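# About Wostbridge

Wostbridge sells kitchen utensils and the things you hang them on. We realize this isn't a thrilling sentence. We tried several others and a branding person charged us for one of them, which contained the word "journey," and we went back to the first.

The company was started by Corrado Amato after he moved into an apartment with 2 kitchen drawers, one of which didn't open if the oven door was down. Everything he cooked with ended up in a crock by the stove, handles up, tangled at the bottom like coat hangers. Getting the slotted spatula out meant getting the whisk out first, and by then the eggs had made their own decision. He bought a countertop stand, hated it, bought another, hated it less, and began writing long emails to the people who made them. One of them, Ferraro, wrote back. They are still our main supplier of stands, and Corrado still sends the emails.

We carry spatulas, turners, ladles, spoons, skimmers and a potato masher that we're fonder of than our sales would justify. We don't carry knives, pans, or anything that needs charging. Our list is short because each item has to survive a stay on our bench, where it's picked up, put down and hung from things, usually by someone who'd rather be at lunch. The bench has a white gridded board on it. It was clean once.

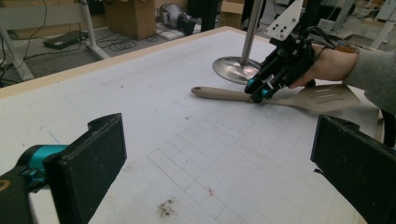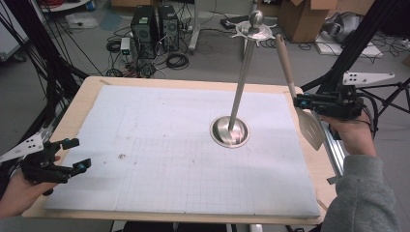
## Utensils & Stands

Our best seller, by a distance that embarrasses the rest of the catalog, is the slotted spatula. We have sold 3,166 of them across all versions. We've also had a lot of mail about them, most of it concerning the hole at the end of the handle. People care about that hole. Too small and it won't go over a hook, too big and the handle looks like it belongs on a piece of farm equipment. When a utensil comes in to be considered, the hole is the first thing we look at, and a good many samples have gone home over it.

The stands come in two lines. **Stutance** is the heavier one, for people with a full set and a deep counter. It takes the weight of a ladle on one side without anything on the other side to balance it, a situation that comes up every time you cook soup. **Cliveo** is the small one, meant for a spatula, a spoon and whatever you use for pasta. You can hang more on it. We'd prefer you didn't, and if you write in to say it leaned, we'll ask how many ladles.

Neither line rotates. We looked at rotating stands for most of a winter and concluded that a person reaching for a spoon wants it to stay where it is.

## How We Work

We occupy 2,000 square feet behind a tile showroom, and a fair amount of that is cardboard. Orders placed before noon usually go out the same day. Orders placed on Saturday go out when we come back, looking rested. Each utensil is wrapped separately in paper. Customers have pointed out that this is a lot of paper for one spoon, and last November we switched to a narrower roll.

Returns are simple. If you don't like it, send it back clean. We're flexible on the first part and have become quite firm about the second.

We also keep a box of seconds: handles with an odd knot in the wood, heads with a scratch, a run of spoons stamped with our name upside down. They cost less and stir the same. They aren't on the website because photographing them takes longer than selling them, so write and ask what's in the box.

## Getting in Touch

Email is best. The phone sits next to the packing table and whoever answers it will probably have tape on one hand. If your question is about cleaning a wooden handle, the answer is warm water, a towel, and keeping it out of the dishwasher. If your question is whether the dishwasher would be all right just this once, please ask for Corrado, who has a speech prepared.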